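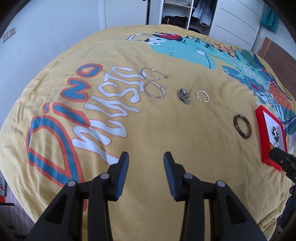
# About Caner

Caner is a small school of languages. We teach Arabic, French and English to adults, in the evening and in the morning, in two rooms above a pharmacy. The school was opened by me, Nabila Salem, together with my colleague Adel Ezzat. I am writing this page myself, in English, which is my third language, and I ask the reader to be patient with my prepositions.

## How the school began

Before the school there was a kitchen table. I had moved to Sunudley for my husband's work and I knew only the people in our building. A neighbor asked me to help her with the letters from her daughter's university, which were in French. After one month she brought her sister, and the sister brought two women from her office. We drank a great quantity of tea and we read the letters slowly, with one dictionary for all of us.

Adel was at that time teaching in a large institute in the city of Prinau. He had classes of forty persons and he was not happy with it. He told me that he could teach a whole year and not hear the voice of some students even once. We decided to rent one room in June and to try until the winter. The second room we took the year after, when the tailor who had it retired.

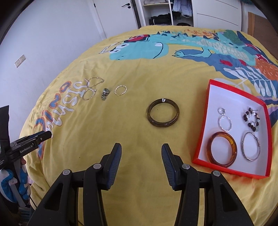 *Reading time: 4 minutes*

## What we teach

We have courses at four levels in each language. A course is 100 hours, divided over the year, and the group is never bigger than eight students. When a ninth person wishes to enter, we put the name on the list and we telephone when a place is free. Some people wait long, and we are sorry for this.

Arabic is the biggest department. Half of these students have a grandmother or a father who speaks it, and they themselves understand the kitchen words and the angry words but cannot read a newspaper. For them we made a special course, which we call the Ouazzani course, after the street where Adel grew up. It begins with speaking and leaves the alphabet until the third week. Other teachers do not agree with this order. We have discussed it with them many times and we continue to do it our way.

French is my own subject. I like to teach the past tenses and I do not like to teach the numbers, and my students know both of these facts.

English is mostly for work. People come with a real thing they have to do: an interview, a driving test, a meeting with the teacher of their child. We ask them to bring the papers with them on the first evening.

## How a lesson goes

A lesson is ninety minutes. In the first part everybody speaks, also the shy ones, and the teacher writes the mistakes on paper without interrupting. After that we look at the mistakes together, with no names on them. The grammar comes from there. We use a book, but we don't follow it from the first page to the last.

There is homework. It is short, and we correct it by hand with a green pen. Telephones stay in the bag, except when somebody is waiting for news of a family member.

## The library

Our library has 328 books and it stands in the corridor, so you must pass it sideways. Most of the books were given by students. You may take one home without signing anything. We would like to have more children's books in Arabic with the vowels marked, and if you have such books at home, please think of us. Our hope is to arrive one time at 1000 books, but then we will need a different corridor.

## The teachers

We are five. Adel is responsible for Arabic and also for the timetable, and he is stricter with the timetable. I am responsible for French and for everything that comes in an envelope. The three other teachers work part of the week with us and part of the week in other schools. All of us learned at least one of our languages as adults, and this is something we ask for when we look for a new colleague.

## Visiting us

The office is open in the hour before the evening lessons. The door is to the left of the pharmacy and the bell must be pressed for a long time. You can sit in one lesson for free before you decide. Please tell us the day before, so that we can put a chair.

For the fees, ask for the printed sheet. It is the same price for each language, and it is possible to pay in 2 parts.

*Nabila Salem. Page last changed March 7, 2021.*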